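Cleaning and Caring for a Prayer Corner at Home
Reroris Household Tips
By Huw Harries
Updated 27/05/2020

A shelf or small table used for daily prayer gets dirty in ways the rest of the house doesn't. Lamp oil, candle wax, incense soot and flower pollen all end up in one spot, often on cloth and brass. The tips below work for a Hindu home shrine, a Christian icon shelf, a Buddhist altar or any similar corner. If your family or tradition has rules about who handles the objects or how they are washed, follow those first.

Wax on cloth
Let the wax harden completely. Putting the cloth in the freezer for an hour helps. Lift off what you can with the back of a butter knife, then lay the cloth between two sheets of plain paper and press with a warm iron, no steam. Change the paper as it soaks up wax. Colored candles may leave a stain behind; dab it with rubbing alcohol, testing a hidden corner before you start. Wash as the label says.

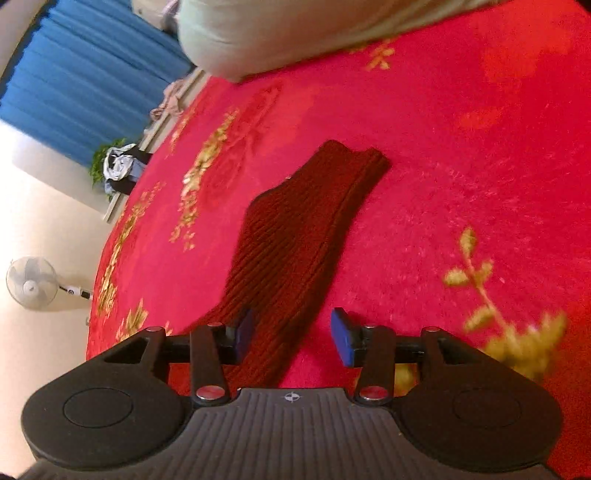

Don't use this method on velvet or anything with metallic thread. Scrape gently, brush the pile and take it to a cleaner if it still shows.

Lamp oil and ghee
Blot the spill and cover it with cornstarch. Leave it overnight, brush it off, and rub a few drops of dish soap into the mark before washing. Cloths that are 100 percent cotton can go in hot water. Check that the mark is gone before the cloth goes in the dryer.

Oily wicks and rags should not be left in a heap. Lay them flat outdoors to dry, or keep them under water in a metal can with a lid until you can get rid of them.

Brass lamps and bells
Wipe out the old oil with paper towel. Mix equal parts flour and salt with enough white vinegar to make a paste, spread it on, and wait 10 minutes. Rinse in warm water and dry right away, including the inside of the bowl. Lacquered brass only needs mild soap. The same goes for plated pieces. I do ours in January, and again whenever the lamp starts to look brown at the lip.

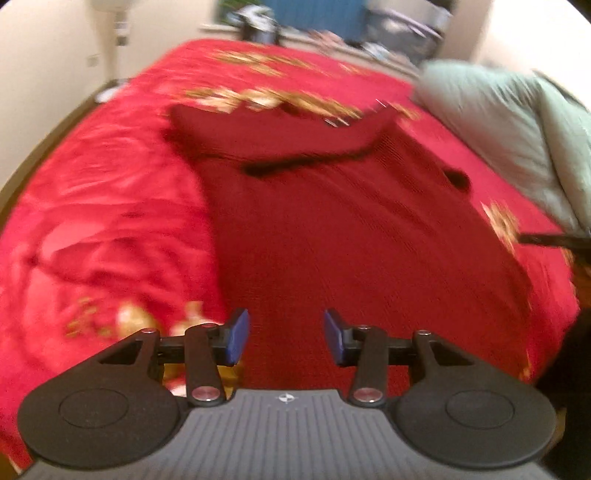 Photo: Huw Harries

Soot on the wall
Dry first, wet second. A dry soot sponge from the hardware store will take off most of it, and water used too early will smear it into the paint. Finish with warm water and a little dish soap. Move the incense holder at least a hand's width farther from the wall and keep curtains well clear of it.

Books and printed pictures
Keep scripture and framed prints off the shelf directly above a flame. Close the book when it isn't being read, and dust the top edge with a soft paintbrush. Never spray cleaner onto the glass of a frame. Spray the cloth.

Flowers
Change the water every three days, sooner in hot weather. Lily pollen on fabric comes off with sticky tape. Do not rub it.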